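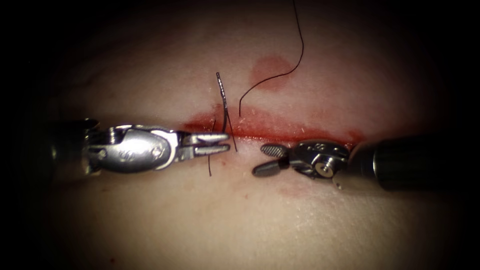

Tamsin Okell

So my project for the security operations certificate ended up being about radio talk, and I know that sounds dry, but bear with me because I got properly hooked. I did my placement with Stillon, a small outfit that trains guards for festivals, shopping centres and the odd mine site out past Adov. They run a good course on crowd behaviour and a good one on report writing. Radio was half an hour before lunch on the first day, mostly how to charge the thing.

My question was whether new guards would pass messages more clearly if they practised short, scripted calls before they practised anything fancy. I wrote a set of cards, each with a little situation on it (lost kid at Gate C, bloke asleep across a fire exit, that sort of stuff), and one person had to call it in while another wrote down what they heard. Then we compared. Some of the written versions were wild! A lost kid became a lost kit, and a blocked exit moved to the other side of the grounds.

We did the first lot in the training room, where everyone could more or less hear each other through the wall, which defeated the purpose a bit. After that I moved it outdoors to the Lloyd Street oval and put the pairs 500 metres apart, with a generator running near the receiving end. I'd recommend the generator to anyone doing this again. People stopped mumbling very quickly.

The handsets were Lilteck ones borrowed from the store room. They were fine, except the press-to-talk button has a tiny delay and everyone clips off their first word. I added "press, breathe, speak" to the top of every card and kept nagging until my supervisor started saying it too.
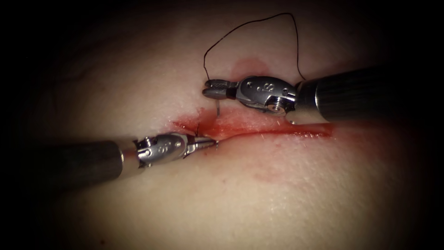 My budget was $4000 and I spent very little of it. Laminating, spare batteries, a whiteboard, sausages for the last session. The bulk of it went on hiring the oval, and the form for that ran to more pages than my draft.

What did I find? The scripted group were clearer on location and on who was calling, and no better at all on describing people. "Male, dark top" came through again and again, and it's not much help at a concert. I think I wrote the cards too heavily towards places, so that one's on me. I also only worked with beginners, and they were all from the same intake, so I'd be careful about reading too much into it.

If I had another go I'd do the description cards first, run it at 2000 hours in the dark, and get a control room operator to mark the calls instead of me. The full card set is in Appendix B and the marking sheet is in Appendix C.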